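Okay, sourdough people, I need to talk about this starter. It has been living on top of my fridge since November and I think it has finally decided to like me.

For anyone new here, I moved to Clivham last fall, and my old starter did not survive the move. (I left it in the car. Overnight. In a cold snap. I don't want to discuss it.)

So this one is from scratch, just whole wheat flour and tap water. The first two weeks smelled like nail polish remover and I very nearly threw it out twice.

What fixed it was feeding it less water. I'd been going by a recipe that wanted it like pancake batter, and mine just sat there in a puddle. Now I keep it stiff enough to hold a spoon up for a second or two and it doubles before lunch.

Flour notes, because people always ask! I buy the big bag of bread flour from Vasconcelos, the little grocery on the corner with the green awning, and I cut it with rye when I remember. About 20 percent rye is where it gets good. Go past 30 and my dough turns into wall paste.

My loaf this morning, 6th June, was 1,029 grams out of the oven. I only know because I got a new scale and I'm weighing everything in the house. The cat is next.

Water was 85 degrees going in, which is warmer than I used to dare. My kitchen stays chilly until the sun comes around the side of the building, so the dough needs the head start.

The crumb was open but not silly. I can put butter on it and the butter stays on the bread – that's my whole standard.

Crust, though. Ohhh, the crust. It was still crackling on the rack when I sat down with my coffee and I let the coffee go cold listening to it.

The thing I'm still bad at is scoring. I go in with the blade like I'm about to do a beautiful wheat stalk and come out with something that looks like a parking ticket.

Somebody asked last week if you really have to discard. I mean, you can keep it all, but you'll be feeding a bucket by the end of the month. I make crackers with mine – olive oil, salt, whatever seeds are in the cupboard, rolled as thin as I can stand.
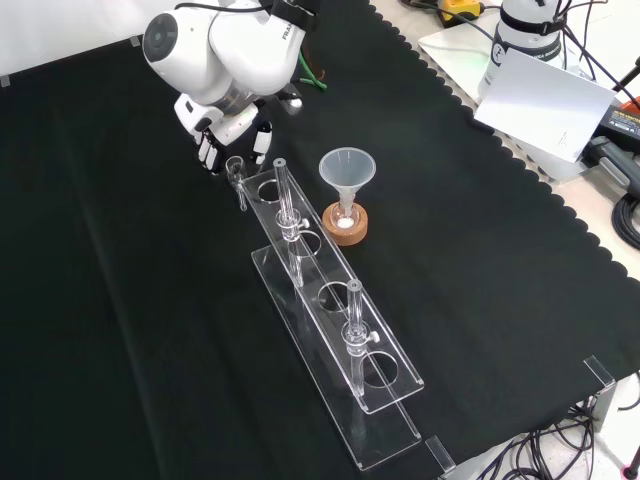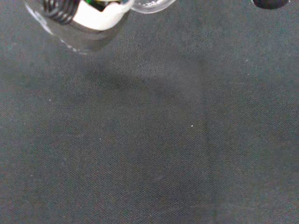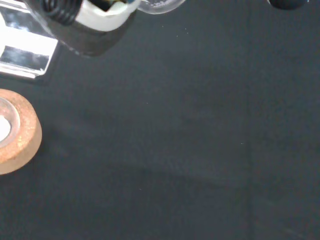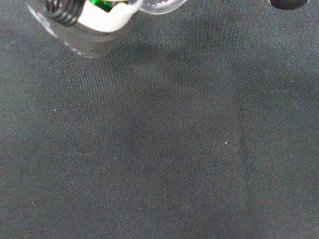

Back to crackers for a sec. Bake them longer than you think. If they bend, they go back in, and if they're still bending after that you rolled them too thick, sorry.

Next weekend I want to try a loaf with walnuts and the last of the dried figs. I tried figs once before and they all sank to one side, so half the loaf was plain and the other half was basically jam.

Does anybody here chop them small, or soak them first? I've read both and I can't tell if soaking just makes the dough wetter.

Also taking suggestions for a name. The old one was Erkitura and it feels rude to reuse it. My front runner is Dratomden, which sounds like a wizard with a bad back.

Okay, going to feed it now. Send fig advice!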